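Reading time: 4 min

Interior Care for Small Premises
Handout, Unit 13: Freestanding Air Appliances
Course tutor: Rónán Costello

This unit covers where a floor-standing air appliance goes in a room, what to check around it, and how to clean it. Bring your notes from the floor care unit, as some of the same rules apply.

1. Placement

An air purifier pulls air in through its panels and pushes it out again, usually through the top. Both paths have to stay open. Before you decide on a spot, find the intake and the outlet on that model. Some take air in on one side only, some on two or more. If the manual is missing, look for perforated areas and slots and treat all of them as working openings.

Curtains cause the most trouble. A light curtain can be drawn against an intake and stay there without anyone noticing. Check it with the curtain open and closed, and check again with the window open if the room has one. Tie the curtain back if the unit can't be moved.
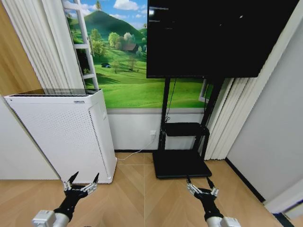 Tall purifier with a top grille, standing on the floor by the mural wall. Note the pleated curtain beside it.

Decorated walls need some thought too. Air leaving a unit carries fine dust, and over a season this can leave a gray mark on paint or paper. In the Lostby reading room the mark was first seen in September, and the unit had been in one place all year. Pull the unit forward a little and wipe the wall behind it when you do the floor.

Don't put anything on top of the unit. This includes plants, paper and cups.

2. The cord and the outlet

Follow the cord by eye from the unit to the wall each time you clean. It should lie close to the baseboard, out of the walking line, with no tight bends and nothing standing on it.

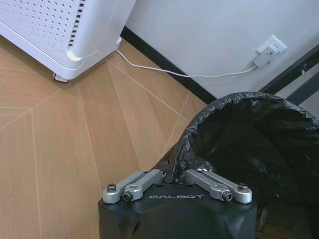 Give the plug a gentle push to check that it is fully in. If an adapter is used, check that it sits firmly and that the cord is not pulling on it. Keep trash bins and boxes off the cord. When you vacuum, lift the cord by hand and lay it back afterward. Report a cracked plug or a warm outlet at once and leave the unit off.

3. Cleaning

Switch off and unplug first.

Vacuum the perforated panels with a soft brush, top to bottom. Do the slots with the same brush, held lightly. Wipe smooth parts with a damp cloth, wrung out well. No spray goes directly on the housing.

Lift the unit to move it on a wood floor unless it has wheels. Grit under a foot will scratch.

4. Filters

Write the fitting date on the filter edge in pencil. For this course we use 2,000 running hours as the change point, with a check at 1,000. Log both on the Malabanan sheet.

For next time: complete worksheet 2 and read the Jemden case.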